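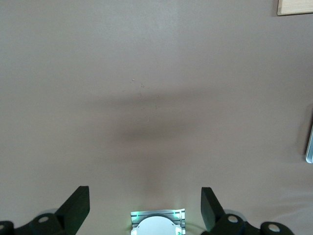

Wipe the table before you press record

I have been meaning to write down our house rules for the arm bench since November, when I found I was giving the same talk to every new person and leaving out a different part each time. So this is the long version. Most of it is dull and most of it concerns cleaning.

We have two benches in the Nultwood unit. The one by the door is called Ayala and the one by the sink is called Pradov, after the two flats I lived in before I moved here. Both run the same recording software, Drereo, and both are used for table tasks: pick this up, put that down, slide the board over, tip the tray out. The rules below apply to both.

Start with the surface. It gets wiped at the start of a session and again every 10 episodes. Crumbs and lint look like nothing when you are standing up, but a wrist camera sits close to the table and they show up as a little patch of dots. If the dots stay in the same spot for a whole afternoon, every recording from that afternoon carries them, and a model can learn to use them as a landmark. We had a policy last year that reached for the right place on Pradov and missed on Ayala, and I spent far too long looking at the calibration before I looked at the table.

Use a dry cloth first, then a damp one if you must. Wait for it to dry. No spray anywhere near the gripper.

Next, shadows. The arm will throw one, and you can't get rid of it. What you can do is keep it the same from one episode to the next. The ceiling lights stay on, the blind stays down, and the desk lamp goes off at the wall. If you come in at 4 in the afternoon and raise the blind because it feels gloomy, you have made a new lighting condition and it needs its own label in the log.

Props go back to their marks or off the table altogether. A board that is half in view is allowed as long as it is in the notes. I don't mind clutter, and some of our best data has plenty of it, but I do want to know whether it was meant. "Board top right, container on right" is enough. Please don't write "as before". I have read "as before" in 6 logs in a row and never got back to what the before was.

Home pose comes after that. Every episode starts with the fingers open and nothing between them, and ends the same way. Hold it still for two seconds at each end. People rush the last one, and then the trimming script cuts off the release.

Check the lights on the gripper module before you start. On our benches we go ahead on green. If either one is off, stop and write it down before you restart anything, as the restart clears the fault.

Cables: look at them, then move the wrist through its full range by hand, slowly, with the power off. A cable that lies flat at home can still snag on a far reach.

The emergency stop stays within reach of whoever is operating. I don't count it as within reach if you have to stand up.

The last rule is the one people argue with. Bad episodes are kept and marked as bad. We are at 2,000 episodes on the current set and I would like to be able to say what share of them failed, which I can't do if they have been tidied away. There is a key for it in Drereo. Press it, type a few words — "dropped", "missed", "my fault" will do — and carry on.

I still haven't settled what to do about gloves. Some of us wear them to reset the props and some don't, and hands do get into the recordings now and then. For the moment the rule is to keep your hands out of view until the episode has closed. I'll update this when we have something better.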